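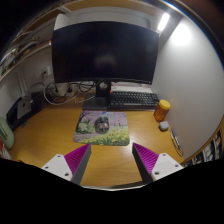
Haruna Honda

August 2026

Narnside Hand Gripper, build-it-yourself kit

Hi! This is the page for the Narnside, my two-finger gripper that you hold and squeeze yourself. I started it at my desk at home, carried on at the shared workshop in Fendmont when I needed a drill press and somewhere to make noise, and now enough people have asked for one that I'm putting together small batches of kits. The idea is simple enough. You pick things up with the same fingers your robot arm will use, a camera rides along on the tool, and later you have recordings of the job from the gripper's point of view (which saved me from having to steer my poor slow arm through every single try).

The fingers are the part I've redone the most. They're the ribbed magenta wedges, one on each side, with a dark gray contact strip along the inside face, and each one goes on its own white mounting plate. You could print them in any color you like, but I got attached to the magenta. It stands out so nicely against a wooden desk, and I can find the finger tips in a recording right away even when I'm skipping through it fast. My very first pair was black and I kept losing them against my keyboard and monitor stand.

What's in the box

Two finger wedges, two contact strips, and a spare pair of strips
Left and right mounting plates
The slide and handle, already fitted together
Camera bracket (bring your own camera, the widest lens you can get)
A bag of screws and one hex key
A printed build sheet with my scribbles on it

The kit price is almost 80 dollars before shipping. If you have a printer and plenty of patience, you can buy just the hardware bag and print the rest, and I'll send you the files.

Putting it together

Set aside an evening. The slide arrives assembled because the early testers hated that step, and so did I. Press each contact strip onto its wedge, flat side down, working up from the wide end. Try not to stretch it. A stretched strip looks great for a day and then starts to creep off at the tip.

The plates are a left and a right, and yes, they mirror each other! Each has three holes, and the larger one sits low and toward the middle of the tool when the plate is the right way around. If your two large holes are both toward the outside, you've swapped the plates. I did this on my own second build and spent far too long wondering why the fingers wouldn't meet. Leave the screws a little loose until both fingers are on, close the gripper gently, line up the tips by eye, and then tighten everything down.

Next comes the camera bracket. Tilt it until both finger tips are in view with the handle at rest and the fingers wide open. You want plenty of table past the tips too, so you can see what you're reaching for before you get there.

What I use it for

Desk jobs, mostly. My desk is a really good practice ground: the mouse sits on a pad with a blossom-and-flowers picture on it, the keyboard is off to the right of the monitor stand, and over by the wall there's a jar with a bright yellow lid and a little white case in front of it. So there's something low and rounded, something tall, and something small, all within reach. The cables behind the monitor I leave well alone. I tried pulling one out with the gripper once and the whole knot wanted to come along.

The busy pad is a nice test as well. My first recognition script worked beautifully on bare wood and then got completely lost over all those printed flowers, so now I make sure to record moves both on and off the pad. If you have a patterned mat or tablecloth lying around, use it! Shiny things are worth including too, and so is a lamp close by, which changes the look of everything on the desk more than I expected.

How much it can lift

I rate it for 300 grams. It will hold more if your hand is strong, but the slide starts to twist and the two fingers stop closing evenly. Mugs with water in them are a no from me, near a keyboard especially. The strips grip plastic and painted surfaces well and are weaker on very smooth glass.

The fingers open wide enough for a regular computer mouse across its body. Big jars are hit and miss, so I'd go for the lid.

How it's holding up

My own pair of wedges has been through 3,972 recorded grabs by the logger's tally, on the same plates the whole time. I've changed the strips along the way. The Siqueira, my older design with a string pull, wore out its string so often that I stopped selling it, and I don't miss it. If you still have one, the new fingers don't fit the old plates, sorry! Write to me and I'll work out a swap price.

Using it with an arm

The same plates bolt to the adapter for my Kovholm arm (sold separately, on its own page). Keep your fingers and strips identical on both tools. I once had fresh strips on the arm and worn ones on the hand tool, and the arm kept squeezing harder than it needed to.

Ordering

This batch has 11 kits. The next one is planned for September, and that depends on how quickly my printer gets through the wedges. Everything is packed by me, so if a screw is missing it's my fault and I'll mail you another. Tell me in your order if you're left-handed! The handle works either way, but I'll flip the camera bracket before I pack it so the cable exits on the side you'd want.

Contact: use the order form or write to Haruna | © Narnside | Back to top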